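Holtholm Quilt and Fabric Swap: Frequently Asked Questions

Updated in June. If your question isn't covered, write to us and we'll get to it after the next swap, when we can find the desk again.

What is the swap?
You bring fabric you bought and never used. You take home fabric somebody else bought and never used. Your cupboard stays exactly as full as before, but the contents are news to you.

How does the points system work?
Each yard of clean cotton earns 5 points. Points buy yardage at the same rate. Linen and wool are priced by whoever is at the desk, and arguing is allowed until the line gets long.

Do my points expire?
No. One member has 4000 of them and shows no sign of wanting anything.

Can I buy points with money?
You can't. Entry costs 5 dollars, which goes to the hall, and that's the only cash we handle. The machine by the door takes coins, makes coffee, and has nothing to do with us.

What won't you take?
Anything that smells of smoke, mothballs or dog. Upholstery samples glued to cardboard. Scraps smaller than your hand, unless they're bagged by color. Unfinished quilts are welcome on the orphan table, no points given and no questions asked.

Do I need to wash my fabric first?
Yes, please. Wash, dry, and press it if you own an iron and are on speaking terms with it. Reds should go through twice. The Flultdale swap learned about reds the hard way and still brings it up.

How do I measure a piece with ragged ends?
Measure the shortest side and write it on a paper tag with a safety pin through the corner. Straight pins fall out and are found later by somebody's foot.

How do I know if a print is quilting weight?
Lay it flat and feel it between finger and thumb. If you can read a newspaper headline through it, it's lining. If it stands up by itself, it's for curtains.
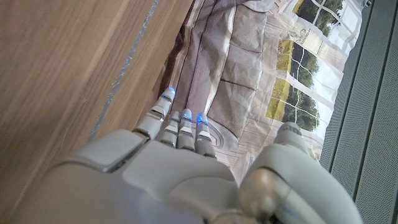
Boyang Li wrote in to say the headline test is no good for dark prints, and that holding a dark piece up to a window works better. We tried it with a navy floral and have to agree - the window test is now official.

Can I reserve something?
Only by holding it. Once you put it down, it belongs to the table again.

Where do I park?
Behind the hall on the Amato side. The front spaces are for unloading, and 40 minutes is the limit. Doors open at 9 a.m., and the line starts before that whatever we say.

What happens to the leftovers?
They go to Zukport for the beginners' sewing class, apart from the orphan quilts, which come back next time.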